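The Ferry to Negri

The ferry to Negri left at 5 in the morning and took two hours. Tetsuya Kobori had bought his ticket the night before, from a machine that gave him his change in small coins. He carried the coins in his coat pocket and could hear them when he walked.

He was going to sell his mother's house. The buyer was a man from Omance who wanted it for the land. The papers were in a blue folder and the folder was in a plastic bag, in case of rain.

The cabin smelled of diesel and oranges. Tetsuya took a seat by the window and put the bag on his knees. Across the aisle a woman was peeling fruit for two boys who were too sleepy to eat it. He tried to remember if his mother had ever peeled an orange for him. She must have. What he remembered was the kitchen door, which stuck in wet weather and had to be lifted by the handle.
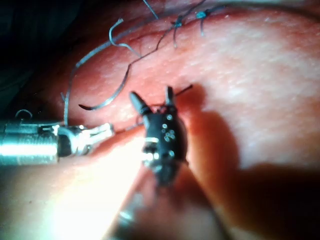
You should keep the house, Marit had told him on the phone, and she had told him again in a letter. A house on Negri would not come along twice. He could fix the roof in the summer and rent the rooms to people from Tratach, who would pay anything to be near the water.

He had written back that he did not know how to fix a roof. She had answered with the price of roof tiles, copied out by hand.

The sun was up when they docked. He walked from the harbor because the bus did not start until later. The road went past the school and the fish store, and then it climbed. At the top he had to stop and get his breath. He was 70 now, the same age his mother had been when she finally let him paint the shutters. They had been green before that. She had picked a gray that looked blue on the wall, and she complained about it for 16 years.

The gray was still there, mostly. He set the bag on the step and looked for the key under the flowerpot, then under the other flowerpot. It was in the gutter, where he had put it himself in March so that it would be harder to find.

Inside, the clock had stopped and there were dead flies on the sill. He opened the windows. He lifted the kitchen door by its handle and it swung in without a sound. Someone had planed the bottom edge. He bent down and ran his thumb along it. The wood was pale there, and it had been done carefully – no splinters, no gouges.

He sat down at the table and thought about who it could have been. His brother had moved to Brernora and never came back to visit. The neighbors were gone. His mother had owned a plane, an old one, and kept it in the drawer with the string. She would have had to take the door off its hinges alone.

He opened the drawer. The string was there, and so was the plane, wrapped in a dish towel, with a curl of wood still caught in its mouth.
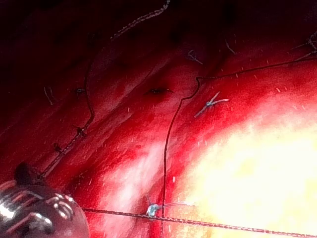
The Man from Omance

The buyer came at noon in a clean car. He shook hands and walked around the outside of the house without looking at it much. He asked where the water line ran. Tetsuya showed him.

"And you have the papers?" the man asked.

"They're on the table," Tetsuya said. "Come in through the kitchen."

The man pushed the door and it opened. He went through and wiped his feet on the wrong side of the mat. Tetsuya stayed on the step a little longer, with one hand on the handle, lifting it from habit.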